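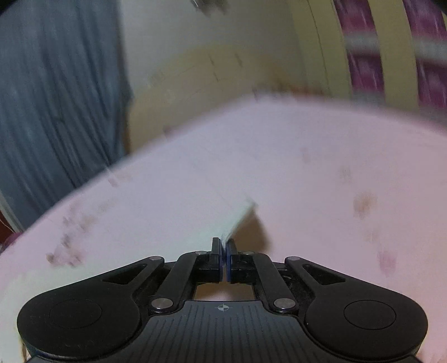
Pale pink and lavender fabric.

About Bodwood School
By Eilidh Paterson
December

Bodwood School is an independent day school with 300 students in grades six through twelve. It employs 50 teachers and support staff under the direction of the Head of School, Beathag McIver.

The school opened with 60 students in rented rooms on Brelby Street and later moved to its present building. Instruction is given in English, and all students study at least one other language.
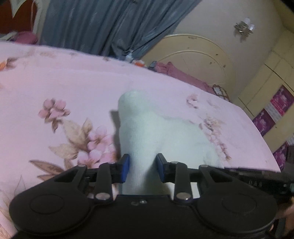 A white fluffy item on a floral bedspread.

Admissions are handled by Ewan MacKinnon, and families may apply for entry in any grade. Questions about conduct, attendance or student welfare should be addressed to the Dean of Students, Jean Tennant. The school office closes at 4 p.m.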